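Skurnstead Household Simulation Project
Progress report to the Plolel fund
July 22, 2018
Prepared by Merike Ramanauskas

1. Work done this period

The project tests whether a mobile arm can be taught household fetching tasks in simulation before any time is spent on hardware. Training now runs end to end in the Mägi simulator. We generated 3000 episodes, each with its own arrangement of objects and its own surface colours and patterns. Of these, 412 were set aside for testing and played no part in training.

Heino Navickas rewrote the code that places objects on the counter and the tables. The old version dropped everything from a fixed height and too many items ended up on the floor. The new one checks the footprint of each object first, and it lets us put items of a similar colour or shape near each other on purpose. We kept the render resolution low so that the full set could be produced on the machines we already have.
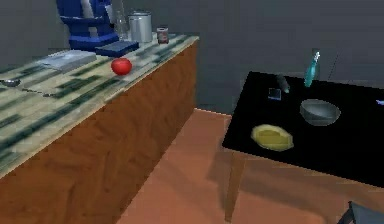 2. Results

On the test episodes the policy chose and reached the named object in 65 per cent of cases. Bright, solid objects are handled well. Transparent ones are the main weakness, and thin utensils on a strongly patterned countertop come next. Liis Bite is preparing a breakdown by object type, which will go in the November report.

We also began work on moving between rooms. The base has to judge where one floor covering ends and another begins, and early runs showed it slowing down or stopping at the change in colour as if it were an obstacle.
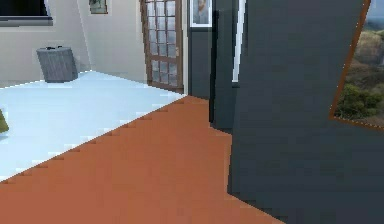

Seul-gi Gil traced most of these stops to the depth estimate, which was reading a sharp colour edge as a step. She has added more floor pairings to the training set and is rerunning the navigation episodes now. We don't have final numbers yet – the rerun needs almost 6 days of computing time.

3. Spending and next steps

Spending is on budget. The line for rented computing will be used up earlier than planned, and Urmas Ots has asked Usivside for a quote on extra hours. We would like to move part of the unspent travel money to cover it and ask for your approval.

Next we will retrain with more glass objects and repeat the test on the same held-out episodes.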